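Lorero Help > Community > Workcells and Safety

Do two small arms on one table need a written risk assessment, and what speed limit applies when someone reaches in to reset?

Posted by Rowena Sison
Tuesday, August 11, 2020
Tags: bimanual, risk assessment, stopping distance, speed limit, enclosure

We have a bench cell with two light arms mounted on the front rail of a table. Three sides of the table are walled. The front is open, and that is where the operator stands. The job is kit handling: the arms open a case, take items out, put items back and close it. Between runs the operator resets the table by hand.

Our site safety office asked for a risk assessment under the same procedure we use for the large industrial cells. The arms came from Yip as bare units with a controller, a power supply and a two-page setup sheet. There is no declaration for the assembled cell. Payload is 2 kg per arm according to the sheet.

What I need to settle:

First, whether arms this small are covered by ISO 10218 and ISO/TS 15066 at all, or whether we can treat them as laboratory equipment.

Second, what speed cap to set. A colleague set 200 mm/s in the controller for all motion and considers the matter closed. I have not found where that number comes from for a cell that runs on its own.

Third, whether the two arms need separate emergency stops. At present each controller has its own button and they are not linked.

Fourth, how other people write rules for the table itself. We have had arguments about what may be left on the surface between runs.

I have read the older thread on the Rilton cell, but that one has a full guard with an interlocked door, so most of it does not carry over.

Svatopluk Pešek

Small size does not take you out of scope. ISO 10218-1 covers the industrial robot as delivered and 10218-2 covers the integrated system. If your units were not sold as industrial robots, then Part 1 may not have been applied by the maker. That makes your position weaker, as you have less documentation to rely on. You put the arms on a table with tooling and a task, so you are the integrator and the assessment is yours to do. Use ISO 12100 for the method. It does not care what category the machine belongs to.

Whether you are legally bound by any of this depends on where you are and whether the people at the bench are employees. Your safety office has already asked for the document, so I would write it and move on.

Speed. The usual industrial figure for reduced speed under manual control is 250 mm/s at the tool center point. It applies when a trained person is holding an enabling device and moving the robot deliberately. It is not a general permission to let a machine run on its own next to a person. Your 200 mm/s is below that figure and is a sensible setting for teaching and jogging. In automatic mode you need a different argument, and there are two common ones:

Separation. The person is outside the reach of the arms during motion, and something stops the arms if that changes. With an open front this means a light curtain or scanner, placed at a distance worked out from approach speed and total stopping time (ISO 13855).

Power and force limiting. Contact is allowed but the force and pressure are held under limits for the body region concerned. TS 15066 Annex A has the table. You have to measure, and the measurement has to be made with the real gripper and the real part in it. A rounded link and a narrow fingertip at the same speed give very different pressures.

For a reset by hand you need neither of these if the arms cannot move. Write the rule so that hands go in only after both arms are in a protective stop and a person has confirmed it at the panel. A pause in the program is not a protective stop. The motors are powered and the next instruction may arrive over the network.

Check also what happens to the arms when power is removed. Many light arms have no brakes on some or all joints, and an emergency stop then drops the arm on whatever is under it. If yours have no brakes, the safe posture before power-off has to be part of the reset procedure, and the drop has to be listed as a hazard.

Stops. Link them. One actuation must stop every arm that shares the workspace. Two separate buttons on two controllers will lead to somebody pressing the wrong one. A dual-channel safety relay with both controllers on its outputs is enough in most cases. Place the button where it can be hit without reaching over the front rail. Test it at the start of each working day and log the test.

Čestmír Tóth

if they only lift 2 kg you dont need any of this. we run ours with no guard at all, had it since July, no problems. put a sign up

Svatopluk Pešek

Payload is not the measure of what an arm can do to a hand. A clamp between the gripper and the table edge is limited by joint torque and stopping behavior. Please do not rely on the answer above.

Oľga Hudec

I can add something on the fourth point. I look after four bimanual benches and rewrote our table rules last year after too many small disputes of the kind Rowena describes. Our benches are close to hers: arms on the front rail, three walls, open front. The standards say very little about tabletop housekeeping, so what follows is local practice.

Every bench has a task sheet. It names the task items, meaning the things the arms are supposed to touch, and the permitted extras, meaning things which may stay on the table but are not handled in that run. Anything that is on neither list comes off before the arms are enabled. When extras are permitted the sheet states a zone for them. The back edge is the usual choice, but check it against anything with a hinge. A lid that opens to the rear takes up space that was free when the case was shut.

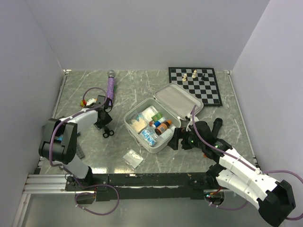 Lenka Bednárik asked whether permitted extras also have to be entered in the planner as obstacles, or whether the sheet alone is enough.

In our rules they are entered if they stand higher than the lowest planned travel height of either arm. For flat things the sheet is enough. With a case like the first aid one, we model the lid twice, open and closed, and the planner is told which state applies. We used to model the open state only and got odd detours during the closing motion.

The other rules we keep, in the order they appear on our sheet:

Containers. Medicine bottles and similar items used as task items are emptied, or sealed for the life of the task. The sheet says which. A gripper can squeeze a bottle at the cap or at the shoulder, and we don't want contents on the table or in the wrist joint.

Loose film and bags. Thin plastic is either a task item or it is removed. It slides when an arm passes low, and it can cover the thing the gripper is meant to find.

Cables. Cables run along the outside of each arm with a service loop sized for the full range of the joints. The loop must not be able to catch on the front rail, the other arm or the operator's clothing. We move each arm through its range at reduced speed after any cable work and watch the loop the whole way. If it hangs in front of the rail, a person standing there can snag it, so the standing position is marked on the floor to one side.

Shared zone. The middle of the table belongs to both arms, and arm-to-arm contact is the fault we see most often. Our minimum gap between any two links is 20 mm in the planner, except where the task calls for both grippers on one object. In that case the sheet names the object and the gap is dropped for the grippers only, never for the wrists or elbows. Elbows also get a wall limit. A large joint housing near a side wall makes a pinch point, and the gap there is either too small to admit a hand or large enough that a hand is not trapped. ISO 13854 gives the minimum gaps by body part.

Indicators. Lights on a gripper or wrist are not accepted as proof of a safe state. Ours mean only what the maker says they mean, which on the Famow units is that the device has power and is communicating. The state that counts is the one shown at the panel.

Reset. Stop, confirm at the panel, hands in, reset, hands out, inspect against the sheet, enable. One person does the whole sequence. If a second person takes over, it starts again from the stop.

Records. A change to a gripper finger, speed setting, mount or task sheet means the assessment is reopened at the lines affected. A new fingertip shape always reopens the contact pressure lines, even if the supplier calls it equivalent. Our register for one bench has 31 lines, and most are a single sentence.

Rowena Sison

Thank you both. I checked the joints as Svatopluk suggested. The setup sheet makes no mention of brakes and I will ask Yip for a written answer. Until I have it, the assessment will assume there are none.

The two stop circuits will be linked. I have left the 200 mm/s cap in place for teaching and manual moves, with a note that it is not the basis for automatic operation. For automatic mode we will price a light curtain across the front first, and measure contact forces only if the curtain turns out to make the reset too slow.

Oľga, on the lid states: do you switch the model by program step or from a sensor?

Oľga Hudec

By program step, with a camera check before the closing motion starts. If the two disagree the cell goes to a protective stop and waits for a person. Do not let it choose one and continue. The camera check is a process check only and is not listed as a safety function in the assessment.

Marked as resolved by Rowena Sison. Replies to this thread are still open.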